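5. Recording a Two-Arm Suturing Trial

This section applies to the Vimimano control software and the Bavgate tissue bench. Complete the arm calibration in Section 4 before starting. Revised September 13, 2018.

5.1 Preparing the pad

1. Fix the tissue pad to the bench with both clamps closed.
2. Make two incisions, each 40 mm long, leaving clear tissue between them.
3. Turn on the front light and turn off the room lights.
4. Moisten the pad. Do not soak it – standing fluid reflects the light and may mislead the thread tracker.

5.2 Running the trial

5. Load the Orndale stitch policy and select "Interrupted, two arms."
6. Move both arms to the start position and press Record.
7. Allow the policy to place and tie each stitch. The operator's hands must remain outside the bench at all times.
8. When a knot is tied, wait for the "Knot logged" message before releasing the hold.

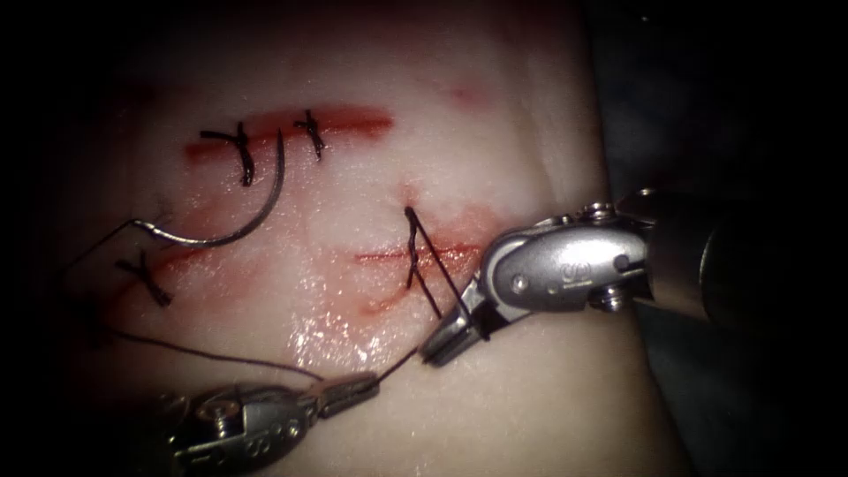
Figure 5-2. Trial in progress: three tied knots, with a further stitch under way on the lower incision.

Note: Thread held between the two grippers should be counted as part of the open stitch. Do not mark a stitch as complete while either gripper still holds thread.

CAUTION: The curved needle is sharp. Pause both arms and wait 12 seconds before reaching toward the pad.

5.3 Scoring

9. Open the recording in Caruso and mark the start and end of every stitch.
10. Score knot placement and edge contact separately. A knot that sits across the cut may still leave the edges apart.
11. Enter failed attempts as well as completed ones. Trials stopped by the operator are reported in their own column and are not removed from the results.

Store the scored file with the policy version and the calibration record from the same session.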